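Serra Open Day: Progress Report for the Findska Fund
Prepared by Tiziana Fontana, Kadollow
Covers the period to the end of July

Dear Yaqin Feng,

Thank you again for your patience while I pulled this together, and for the kind note you sent after the open day. We had 103 visitors through the door at Odasmont (more than we had chairs for!), and the ball-handling station was where most of them ended up sooner or later, some of them twice. 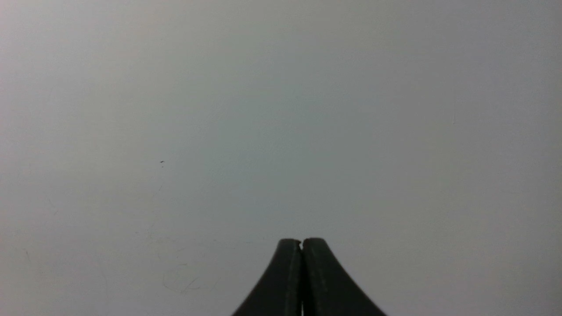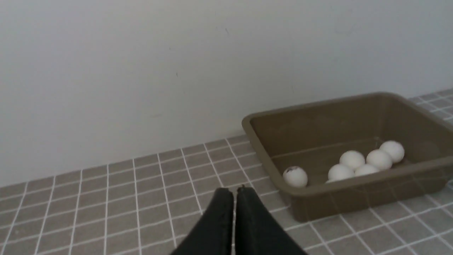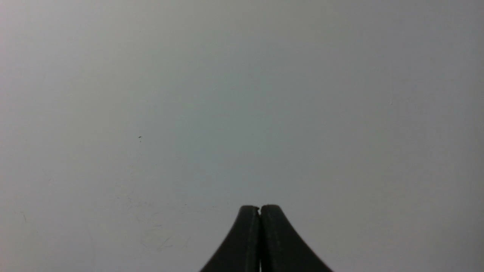

Gripper views from the ball-handling station, Odasmont. The tray with the white ping pong balls is in the second picture.

Brunello Sorrentino ran the station from ten in the morning and talked himself hoarse, bless him. He let people ask whatever they liked, and the questions were better than ours usually are. A good many wanted to know how the arm copes with something as light and round as a ping pong ball, and one retired machinist stayed half an hour to talk about finger shapes. Sanne Goossens wrote it all down, and her notes are attached.

On the money side, we spent 1463 of the 2000 you set aside for public events. Most of that went on moving the arm over from the workshop and on printing. I would very much like to carry the rest into the fall, if the fund allows it, so that we can run a smaller session for 40 school students.

Two things I'd do differently: put up clearer signs from the parking lot, and give Brunello a second presenter so he can eat lunch. Arturo Martinelli has already offered to learn the talk.

Please call if anything needs more detail.

Warmly,
Tiziana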